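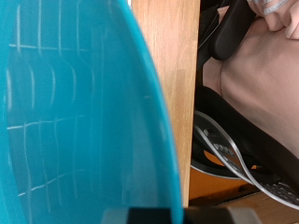

The ferry to Prirkov leaves at first light, and by the time it ties up the delegates are already arguing, happily, over breakfast. I had expected a stiff affair with flags and nameplates. What I got was the liveliest three days of diplomacy I have ever sat through!

The Lake States Forum brings together 16 small governments that share one long, crowded stretch of water, and for years its meetings were known mostly for being postponed. This session had one big job: agree on a common set of rules for fishing boats that cross a border in the middle of a working day. At present a crew can be legal at noon and in trouble by one o'clock, without having changed course.

Ursina Baumgartner, the forum's deputy secretary, has been working on the text since last July. She carries it in a green folder held shut with a rubber band, and she let me look at the first page, which had been crossed out and rewritten so often that I could barely find the original sentence. "We kept every version," she told me. "People like to see that their comma survived."

The draft arrived with 97 open points. By the second evening 80 of them were settled, a pace that had old hands shaking their heads in delight. Much of the credit goes to the Ikero delegation, who gave up their claim to inspect foreign boats at anchor and asked only for a shared radio channel in return. It was a generous move, and the room knew it (there was applause, then a rush for the coffee).

The hard part is money. Regula Grabner, who leads the talks for the northern shore, wants each member to pay according to the size of its fleet. The southern members would like equal shares. They went at it until well past midnight in a side room with a broken radiator, coats on, and came out with a two-year trial of the fleet formula and a promise to look at the numbers again.

Ministers still have to sign, and two parliaments will want a vote. The next round is set for Plotell, where the harbor office has offered its upstairs hall and, I'm told, a very good fish soup. I've already asked for a seat.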